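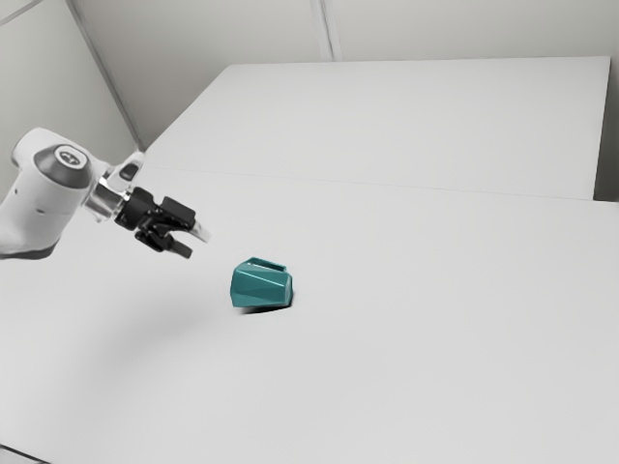
Visit report: Sturberg timing hall and running expo, 24/02/2021

Sturberg opened its timing hall to race organizers for one afternoon, alongside a small running expo in the adjoining building. Entry was by registration and groups were taken through at half-hour intervals.

Timing chips

The hall prepares chips for road races in the region. The batch on the benches was for the Tăng half marathon, which has a field limit of 3,000. Each chip is read twice, matched to a bib number, and packed in start-wave order. Chips that fail the second read go into a separate tray; 111 had been rejected from this batch by midday.

Start and finish mats

Ikance demonstrated a two-mat finish line on an indoor strip. The second mat is a backup and runs on its own battery. Staff recommended a gap of several feet between mats so that a runner who stops on the first one does not block reads on the second. Wheelchair entries use a separate chip mount, fixed low on the frame.

Course measurement

A short session covered the bicycle method on the Grika loop, a hilly course with two tight turns near the river. The calibration stretch was measured by steel tape before and after the ride. The larger constant of the day was used.

Expo

Shoe sellers took up most of the floor. Attendance at closing was given as 451. Parking is on the north side, and the shuttle from the station stops at the rear gate.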